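We use cookies to improve your visit. Accept | Manage settings

The art teacher at the Brernar school has run its ceramics elective for eight years. She began with six students and one kiln. "We shared everything, even aprons," she said. Last spring the class made 114 pieces for a show at the Zusirholm library.

Grading is the hard part, she said. "I read the sketchbook first, then look at the pot."
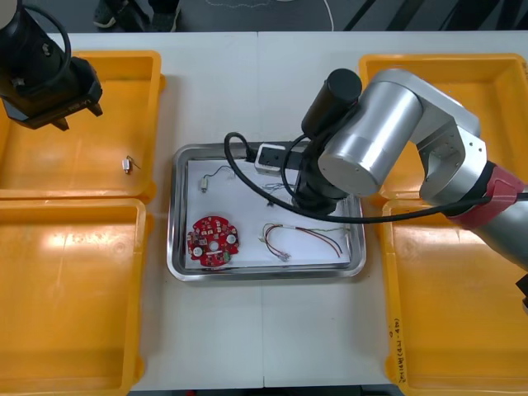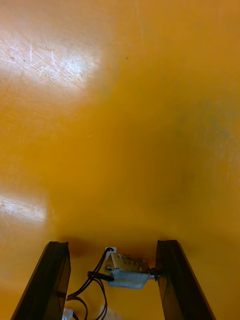 Do students need drawing experience to join? Beginners are welcome, and most start with pinch pots.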